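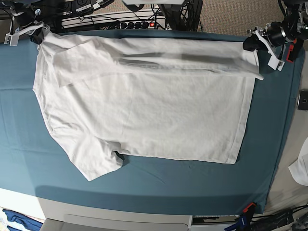

Figure 3. White short-sleeved T-shirt, partly folded lengthwise on a teal fabric surface. The doubled seam of the hem is at right.

4.2 Dimensional change and seam behavior

Shrinkage is the complaint most often recorded against low-cost knitwear, and it was the first property examined in the household phase of the study. Participating homes in Grestano and Harb received plain short-sleeved shirts of the same general type as the garment in Figure 3. All were single-knit cotton, cut and sewn to one pattern by the supplier, Bolto, and issued without prior washing. In total, 661 shirts were distributed. Each household was asked to wash the shirts with its normal laundry and to keep a written record of water temperature, drying method and detergent dose.

Length was measured from the high point of the shoulder to the lower edge of the hem, and width from side to side just under the sleeves. Both were taken with the shirt lying flat and smoothed by hand without stretching. Measurements were made on receipt and again after the first, fifth and twentieth washes. Shirts returned with stains, tears or alterations were kept in the wear analysis (Section 4.4) but left out of the figures for length and width.

Most of the loss in length took place in the first wash. Later washes added to it slowly, and between the fifth and twentieth the change in most shirts was too small to separate from measuring error. Width behaved less evenly. Shirts dried on a line tended to grow slightly wider as they became shorter, while those dried by machine lost size in both directions. The difference between the two groups was larger in Harb, where the water is harder and households reported longer drying cycles.

Hems and side seams were assessed separately. A hem is sewn with two rows of stitching through a double layer of cloth, and it does not shrink at the same rate as the single layer above it. In 160 shirts this produced a visible wave along the lower edge by the fifth wash. The wave could be pressed out with an iron but came back after the next wash. Side seams showed a related fault. Where the cloth had been knitted with a strong twist in the yarn, the seam moved toward the front of the body, and the shirt could no longer be folded evenly along its length. Several households noted this in the comments column as a reason for moving a shirt to the back of the drawer.

Detergent dose had no clear effect on any of these measures. Temperature did, although mainly in the first wash, and its effect was smaller than that of the drying method. The same ranking was found in the earlier Vurkeck trial, which used a heavier cloth and a sample of some 1000 garments washed under laboratory conditions. The agreement between the two studies suggests that care labels for this class of garment should give drying instructions at least as much space as washing instructions.

Results for color loss and surface pilling are given in Section 4.3.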